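How to get your first music video ready for release day 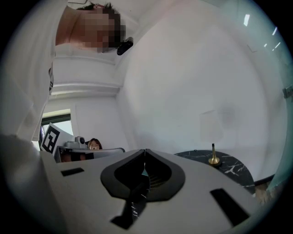 White ceiling moulding over the little window.

I put out my first video in June, for a track called Inga, and I made a right mess of the upload (two goes, both wrong!), so here's how I do it now.

Start with the sound. Swap the camera audio for your finished master and line it up on the first drum hit, then check the last chorus too – mine had drifted by then.

Next, export it at full quality and watch the whole thing on your phone. Volkan Saraç, who mixed Inga, makes me do this with cheap earphones in.

Pick 3 stills for the thumbnail and ask a mate to choose. Write the description, credit everyone, and set it to go live on Saturday morning. Mine had 300 views by teatime and I was thrilled!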